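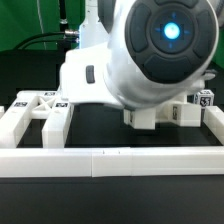

Budamville council has approved a 1:20 scale block model as the working layout for the new Jurnar market hall, ending a consultation on stall spacing that opened last year. The model, prepared by the Clomton design practice Boersma, is made up of white blocks and beams set out on a black surface, with no colour coding but with black-and-white coded markers on several of the pieces. Blocks stand for fixed stalls and service units. Beams mark the lines of the roof supports and the edges of the walking routes.

The approved layout moves the main aisle towards the north wall and widens it to allow two delivery trolleys to pass. Fixed stalls are reduced in number, and the floor area released is given over to day traders, who will set up on marked pitches without permanent fittings. Cold storage stays at the east end, next to the existing drainage.

Mirjam Willems, project lead at Boersma, said the practice had chosen a physical model over drawings for the second round of consultation after traders reported difficulty in reading the first set of plans. "A drawing fixes the answer too early," she said. "With blocks, a stallholder can ask for a unit to be turned by a quarter and see what that does to the queue in front of the next one."

Seven alternative layouts were tested. Four were dropped on fire safety grounds, as the distance from the rear stalls to the nearest exit was more than the project brief allowed. Two others met the exit rule but placed roof supports within the loading area. The remaining layout was adjusted twice before it went to the council.

Sandamali Sultana, who represents the market's food traders, said her members accepted the plan but still wanted changes to the water supply. The current proposal provides 11 supply points along the south side – enough for the fixed stalls, but with none close to the day pitches. Boersma has agreed to price an additional branch pipe and to report back in May.

The hall floor will be laid with a fall towards a central channel, and the roof supports will be bolted to raised pads so that the bases can be washed down. Stall fronts are to follow a common line, with a tolerance of 15 millimetres. Lighting and signs will be dealt with under a separate contract, for which no tender date has been set.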